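Flumari opens its Sirngate folding studio

Saturday, September 27, 2025 – I'm Aarti Bhardwaj, I started Flumari, and I'm so happy to say our cloth folding classes are coming to Sirngate! We've signed up 38 people already, which is a lot of napkins.

Each class runs 78 minutes and starts with one plain cloth, spread out on a tabletop. You smooth it, find your corners and take it slowly. Orange is my favorite to teach with – the creases are easy to spot.

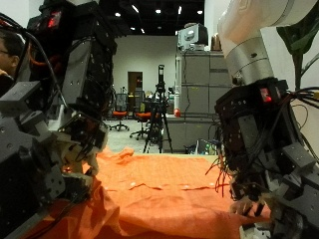
Fitted sheets come later in the course (I know, I know). Bring any cloth you like from home, creased is fine. Booking is open now through the Flumari site, and press are welcome at any class.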